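Workshop notebook – Saturday, morning
Filed under: Basketball, Shooting Machine, Notes

Continued with the ball return for the Gonbridge gym. The net was hung again 40 cm lower, as the coaches asked. With the old height, the long rebounds went over the back side and the players had to run after them.

Fed 100 balls from the Todico feeder at the free throw line setting. 3 jammed, all at the same place, where the chute meets the wheel. I suspect the seam of the ball catches on the screw head there. I will countersink the screw and repeat with the same balls, so the comparison is fair. 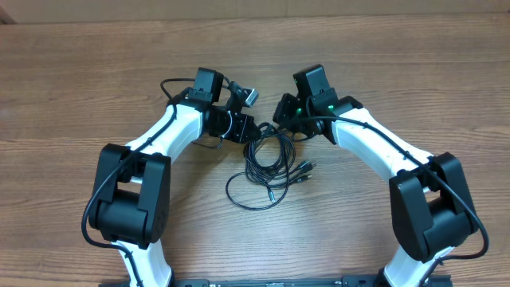

Two arms over the wood table.

Wheel speed is still at 70 percent. Higher than this, the pass comes too hard for the youth team. The Duan balls have less grip than the Steridano ones and leave the wheel a little late – please do not mix them in one run, or the numbers mean nothing.

Open points: the timer between passes drifts when the battery is low. The left caster squeaks on the court floor. Ask the club if the machine can stay in the gym between practices, the ramp is steep and I don't like to push it alone.

2 comments | 5 shares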